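Ticket 509 – Cuisine, évier double bac : écoulement lent à gauche
Site : Stallatley, logement 6
Demandeur : Parisa Sharifi
Intervenant : Bastian Diekmann
Priorité : normale
État : en attente de pièce

Description du demandeur
Le grand bac met plusieurs minutes à se vider. Le petit bac s'écoule normalement. Un glouglou se fait entendre côté gauche quand on vide les deux en même temps. Produit déboucheur Cilura versé deux fois, sans effet.

Relevé 1, 9 h 40
Bonde gauche démontée et nettoyée, peu de dépôt. Siphon déposé : joint conique écrasé, remonté provisoirement. Essai avec bac gauche rempli à mi-hauteur : vidange en 141 secondes. Même essai à droite, égouttoir retiré : rien à signaler. Le bouchon se situe donc entre la bonde gauche et le té de raccordement.
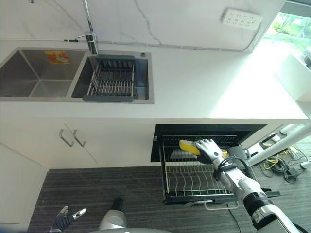 Évier et plan de travail, égouttoir réglable sur le bac droit, tiroir à vaisselle ouvert.

Relevé 2, 11 h 15
Furet passé depuis le té sur 100 cm. Graisse compacte retirée. Nouvel essai à gauche : vidange correcte, glouglou toujours présent mais plus faible. Mitigeur contrôlé, pas de fuite au pied. Tiroir à vaisselle : coulisses contrôlées, pas de trace d'eau dessous.

Commentaire de P. Sharifi
Faut-il laisser l'égouttoir en place ? Je m'en sers tous les jours.

Réponse de B. Diekmann
Oui, il ne gêne pas l'écoulement. Évitez en revanche le déboucheur tant que le joint provisoire est monté – il attaque le caoutchouc.

Suite à donner
Joint conique Quan commandé chez Nandbridge, livraison prévue en février. Remplacer le joint, refaire l'essai bac gauche plein, puis clore le ticket si le glouglou a disparu. Sinon, vérifier la pente du tuyau derrière les meubles bas.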